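The Brelside project collects examples of people handling small objects, which are later used to train a robot arm. Its lead operator spoke to us on a Tuesday between sessions.

"We don't program the movements," she said. "We do the job with hand-held grippers and record it. The target for this task is 1,000 good examples, and we have 64."

The current task is sorting batteries, which she describes as slow work. "They roll, and they lie at every angle. You learn to wait before you close the jaws."

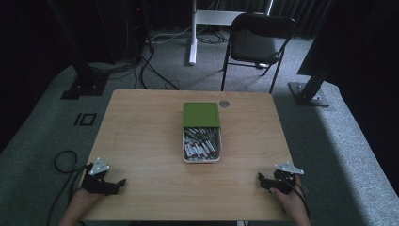 The open tin of batteries on the table, with a gripper in each hand.

Operators work in pairs and change over after five recordings – any longer and the movements get careless. Tornow, the software the team uses, lets them mark a bad attempt straight away.

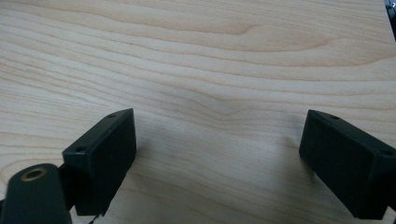
Do failed attempts get thrown out?
Most are kept in a separate set, so the system can also be shown what a missed grasp is like.

She expects the battery task to run until June. After that the team moves on to folding cloth, "and I'm told that's worse".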